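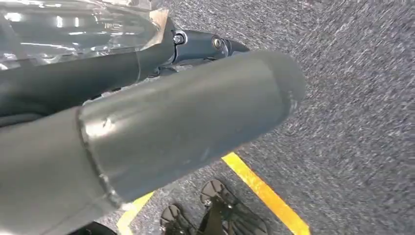
Arm links and an open gripper over a taped carpet floor.

Print this article
E-mail this article

Robot cell budgeting

Robot cell budgeting is the planning and costing of a robot arm together with everything it needs to do useful work: gripper, table, controls, floor space, training, spare parts and the hours of the people who set it up. Also called cell costing, or in some purchasing offices just "the arm budget", a name that causes trouble as the arm is often less than half of the money.

The term covers new purchases, leases, used equipment and moves of an existing arm from one room to another. It does not normally cover full production lines, which are costed by the line and have there own rules.

Background

Early buyers mostly bought from one maker. One quote, one invoice, one service contract. As small arms got cheaper the parts came apart. Arm from one seller, gripper from a second, table from a catalog, software by the month. Total price fell, number of quotes rose. The planning work moved from the seller to the buyer and most buyers had no line for it.

Rozália Virág's handbook The Second Invoice is the usual source for the split used below. She sorts costs by when they arrive, first invoice, second invoice, and the ones with no invoice at all (staff time, mostly). Later writers use different headings but the same idea.

First-invoice costs

The arm itself. Quoted with controller and teach pendant in most cases, but not all – check. Cable length is often an extra. So is the mounting plate.

Payload and reach drive the price. Buyers tend to over-order on both. An arm rated for 8 kilograms sounds safe against a 3 kilogram part, but the gripper, bracket and camera all come off the rating before the part does. Work the sum from the part outward. Then decide.

Freight and crating. Insurance in transit. Lift equipment on the day, if the dock doesn't have it.

Second-invoice costs

End-of-arm tooling. Covers the gripper, fingers, bracket, cables, and any suction or force sensing. Budget for more than one set of fingers. Fingers for boxes do poorly on soft goods, and bags are a well known budget problem: thin plastic folds, slides and sticks to itself, so a shop that handles both usually ends up buying twice.

Tables and stands. Steel costs more than wood or laminate and cleans up easier. Polished metal throws light back into cameras, so vision buyers sometimes add a mat or move the lights. Cheap either way if planned. Less cheap after the fact.

Floor. Marking tape, anchors if the base is bolted, leveling. Rented space may not allow anchors at all. Carpeted rooms are common in labs and offices, and the carpet may have to be cut back under a heavy base – ask the landlord before the order goes in, not after.

Safety. Risk assessment, scanners or fencing, stop buttons, signs. The assessment is a service, quoted seperately, and it goes stale when the gripper changes. A second assessment belongs in the first-year plan.

Software. Per arm, per seat or per month. Read the renewal terms.

Costs with no invoice

Staff hours for setup, programming, trial runs and fixing the fixtures. Virág treats these as the largest hidden item. Her worked case is the Herkine packing room, where a single arm took 26 working days from uncrating to steady use, and only the last few were spent on programming. The rest went to power, network drops, a table that was too low and a wait for a bracket. None of those days was in the plan.

Training belongs here too, at least the part where regular staff stand next to the trainer and don't do their regular work. 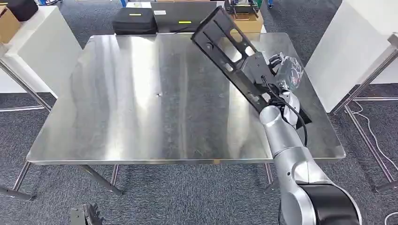
Movora, a reader of the draft from the purchasing side, objected to the staff-hours heading and asked that the objection be kept: "You can't put setup days under no invoice. We charge them to the project at a shop rate and they show up every month. If your office can't see them, fix the time sheets." Several other readers agreed. The heading is kept here because it is Virág's, but many offices do book the hours as a normal charge, and the totals come out the same.

Planning sequence

Practice varies. A common order:

Write down the task. Part size, weight, what it's made of, how it arrives, where it goes. One page.

Test grip before buying the arm. Most gripper sellers will run sample parts for free or for a small fee. Send the worst parts, not the nice ones.

Draw the cell to scale, with the doors and the walkways. Include the spot where cases, boxes and spare tools will sit, they always take up room.

Get quotes for arm and tooling together, on the same payload figure.

Add the safety assessment. Add spares. Then contingency.

Pick a month for delivery and work back. Orders placed in July for a fall start often run late, as plants shut down and bracket shops are on short hours.

Contingency

Percent-based contingency is standard. Small cells are a poor fit for it. One missing cable or adapter plate can hold up the whole job, and its price has nothing to do with the size of the budget. Some planners use a flat reserve instead, held back for parts under 1000 dollars that can be bought without a new approval. The Clomska method (named for the workshop where it was first written up) does both, a percentage for the large items and a flat reserve for the small stuff.

Lease and used equipment

Leasing spreads the arm cost but seldom the tooling. Return terms matter: scuffs and small dents are usually allowed as wear, drilled holes usually aren't. Photograph everything on arrival.

Used arms are sold by running hours. Ask for the hour log, the joint service record and the controller version. Old controllers may not talk to new grippers, and an adapter, where one exists, can eat the savings. Spare parts for older arms get scarce fast.

Running costs

Power is minor for small arms. Larger items are finger pads, cables and service visits. Cables fail first where they bend at the wrist, a spare set on the shelf is normal practice. Covers and shells get scratched and are replaced mainly when they crack.

Payback

Payback is figured as total cost divided by yearly savings. Simple, and often wrong in the same direction, as savings get counted from delivery day instead of from steady use. Rawashdeh's correction moves the start date to the first full week without a helper standing by. In research and training rooms payback isn't used at all and the cell is planned as cost per year of use.

See also

End-of-arm tooling
Lease accounting
Payload derating
Risk assessment (machinery)

Print this article
E-mail this article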